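Zalley Inn to Reopen in June With 314 Fewer Bags of Laundry to Worry About

ZALLEY — Anyone who has driven up the hill lately will have noticed the lights back on at the old Galli House, and after two long winters of dark windows it's a mighty welcome sight. The inn will take its first overnight guests in June, owner Gemma Costa told neighbors at an open house on 3rd April, and the phone has hardly stopped ringing.

Costa, who grew up a short walk away and remembers her aunt's wedding supper in the dining room, said she wanted the bedrooms kept simple — good beds, white bedding, and a window that opens.

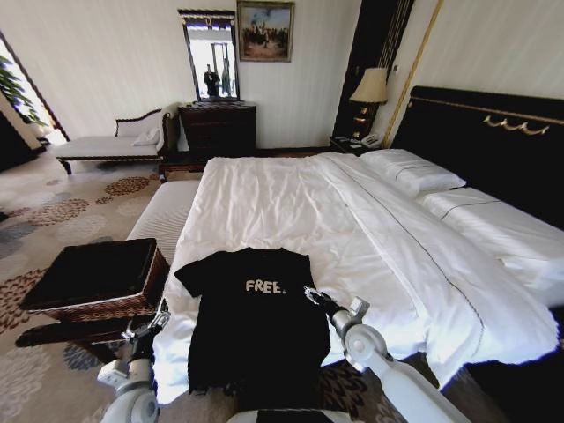 The laundry is the part she seems proudest of. Sheets and towels used to be trucked over to Saruveck and back, 314 bags in the inn's last full season, and now everything will be washed in the basement. She has also held on to the guest books, which carry 1,051 signatures, and they'll sit out in the front hall for anybody who wants to hunt for a grandparent's name.

Residents can tour the house on Saturday mornings until opening day, and there's coffee on for those who come early. Parking is tight, so the inn asks visitors to leave cars in the lower lot and take the path up through the orchard.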